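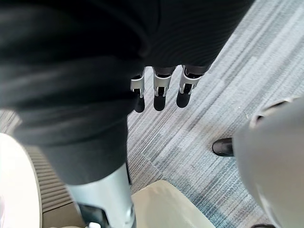 Carpet tile is a textile floor covering made in separate squares or planks and laid edge to edge, in contrast to broadloom carpet, which comes off a roll in wide strips. Both types are common in offices, schools, libraries and airports. Commercial carpet of either type is often streaked or flecked in several close shades - light gray with fine lines of white, charcoal and pale blue is a typical combination - and a change to a darker teal-blue and gray may be used to mark off one part of a floor from another. Seams in a streaked pattern tend to be faint, and the weave on one side can look denser than on the other.

Construction
A carpet tile has a face of nylon, polypropylene or wool yarn fixed to a stiff backing. The backing keeps the tile flat and gives it enough weight to stay in place. The face may be loop pile, cut pile or a mix of the two. Loop pile is the usual choice for busy floors.

Color and pattern
Streaked designs are made by running yarns of different colors side by side or by using yarn that changes color along its length. The Wokero pattern book groups them as "linear," "broken linear" and "field." Solid colors show lint and footprints more readily and are mostly kept for borders.

Laying
Tiles are laid from the center of the room outward. An arrow on the back of each tile shows the direction of the pile. With all arrows pointing the same way the floor reads as one surface, while quarter-turn laying gives a checkered look. Installers Iman Saber and Mounir Cherkaoui, in their handbook for the Tsai library renovation, advise keeping at least 2 unopened boxes from the same dye lot for repairs. The library used 2,877 tiles in 26 rooms.

Care
Regular vacuuming removes most dry soil. Spills are blotted from the outside in. A stained tile can be lifted and swapped with one from under a cabinet, though a new tile may look brighter than its neighbors for a while.

See also
Broadloom carpet
Loop pile
Entrance matting

Page last edited 2024-07-04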